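The Second Life of the Lost and Found

Every public building has a room, a closet or at least a shelf where the left-behind things go. At the Wattimena transit hall it is a windowless space behind the ticket counters, and in September it held 3449 items. Most of them were umbrellas, gloves and single earbuds. The rest were harder to sort.

The hall keeps everything for 30 days. After that the staff can donate it, sell it or throw it out, and until two years ago they mostly threw it out. Sorting took time, and charities in the area had stopped accepting mixed boxes. A thrift store can sell a coat. It can't do much with a bag of chargers and one shoe.

What changed was a contract with Pandstead, a small resale business that started in a former carpet showroom across the river. Pandstead takes the whole load every month, sight unseen, and pays by weight. The price is low. The hall made $445 on its last pickup, which covered the cost of the shelving and a little more. The main benefit is that the room gets emptied on a schedule.

At the showroom, goods are split on long tables. Clothing goes to the washers. Electronics are tested and wiped, and anything that can't be wiped is recycled. Books go straight out to the floor at a dollar each. Eyeglasses are boxed for a clinic that reuses the frames.

That leaves the odds and ends, which the store calls smalls. These are kitchen tools, cups, toys, picture hooks, lids, cleaning things and parts of other things. Smalls make up less than a fifth of the weight and take up more than half of the labor. A large item gets looked at once and priced. A small one has to be identified, checked for damage, cleaned and matched with its missing half if the missing half is anywhere in the building. It may then sell for 50 cents.

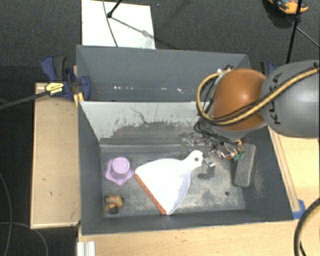
Why smalls sell at all

Pandstead expected to lose money on this category and planned to drop it after the first year. Instead it became the reason many shoppers come in. People furnishing a first apartment need a dustpan and don't want to pay full price for one. Parents let a child pick out a toy. Teachers buy cups by the armful for paint water, and they don't care whether they match.

The store tried pricing each piece and gave up. Now smalls are sold by the scoop or by the bag, with a few better items set aside near the register. The staff restock twice a day, and regulars know the times.

Other buildings have noticed. Bidimico, which manages four office towers downtown, signed on in the spring. Its lost property is different from the hall's – more water bottles and lunch containers, far fewer hats. The Handisov swim center joined soon after and sends mainly goggles and towels. Together the three sources now bring in more than 4000 items in a busy month.

There are limits. Nothing with a name on it goes out until the name has been removed or the owner has been contacted again. Medicine is never resold. Neither are car seats or bike helmets, whose history can't be checked. House keys are melted down with other scrap metal, a rule the transit hall asked for and the other two adopted.

The hall has also changed how it handles claims. Items are now logged the day they come in, with the place they were found and a short note. Returns to owners have gone up a little as a result, mostly phones and bags. Umbrellas are still almost never claimed, and the rack by the counter is full again by the second week of any rainy month.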